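Sernilberg wholemeal — has the recipe changed?

Started by crumbly_pete, July 11, 2024

crumbly_pete
Is it me or has the Sernilberg large wholemeal gone sweet? I've bought it for years, mostly for toast, and the last three loaves have tasted like they were hoping to be a teacake. The wrapper still says "same recipe since the mill opened". I no longer have an old wrapper to compare, not having foreseen a need for one.

Madow_Rd_Baker
They moved the baking from the Madow site to the big Zuvetti plant in spring. Same recipe on paper, different ovens, shorter prove. A shorter prove leaves more sugar in the dough for the yeast to have not got round to. So you could both be right, you and the wrapper.

tinloaf
It's still a co-op though, isn't it? I thought the members had to vote on that sort of thing.

Madow_Rd_Baker
They did vote. 682 in favour, 271 against. I was one of the 271 and I've been insufferable about it ever since, ask my wife.

crumbly_pete
So that's what happened to the crust as well. It used to fight back.

OatsAndAll
I'll stick up for them. I've had the seeded one every week since the move and it's exactly as it was. Keeps better, if anything. People hear "bigger plant" and their tongues go looking for something to complain about. I did a blind tasting with my sister and she couldn't tell old from new.

tinloaf
Where did you get an old one to give her?

OatsAndAll
Freezer.

tinloaf
So one of them had been frozen since spring and she couldn't tell. I'm not sure that's the compliment to the new loaf you think it is.

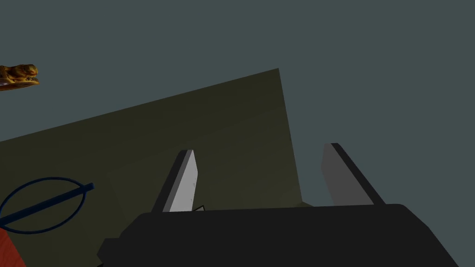
Corina Ciobanu
I ran a bread stall for eleven years and sold Sernilberg next to my own, so I'll put my oar in. The organic flour is the same, it still comes from Avram, and I'd trust them with my house keys. What has changed is the colour of the wrapper. The old one was a bright leafy green and the new one is a dark olive, like the big slab in the picture, and I swear customers taste with their eyes. I had people telling me my rye was more sour the week I changed the bags. That said, Pete is right about the crust. No wrapper does that.

OatsAndAll
Thank you, Corina. I'll take the first half of that.

Madow_Rd_Baker
With respect to Avram, flour isn't the whole loaf. We used to give the wholemeal a long overnight prove and we baked it on the sole of the oven. At Zuvetti it goes through on a belt. You can put the finest flour in the county on a belt and it'll come out the other end tasting of belt.

gluten_tag
Lurker here. Has anyone tried writing to them? I wrote in about the crumpets once and got a very nice letter and a voucher, and no change whatever to the crumpets.

crumbly_pete
I rang this morning. Polite chap, said they'd had "some feedback on crust" and the oven settings would be looked at in August. He also asked whether I was toasting it correctly. I said I'd been toasting since before he was born and he put me on hold.

tinloaf
What setting were you on?

crumbly_pete
Don't you start.

Corina Ciobanu
Pete, try it a day old and straight on the oven shelf at a high heat for five minutes. Brings back a bit of crust. Not much you can do for the sweetness except put cheese on it.

Madow_Rd_Baker
Or bake your own. 500 g wholemeal, a pinch of yeast, leave it overnight, hot oven. I'll post the full method if there's interest.

OatsAndAll
There was interest last time. It ran to nine pages and one of them was about your thermometer.

Madow_Rd_Baker
It's a good thermometer.

crumbly_pete
Cheese it is for now. Will buy another loaf in August and report back.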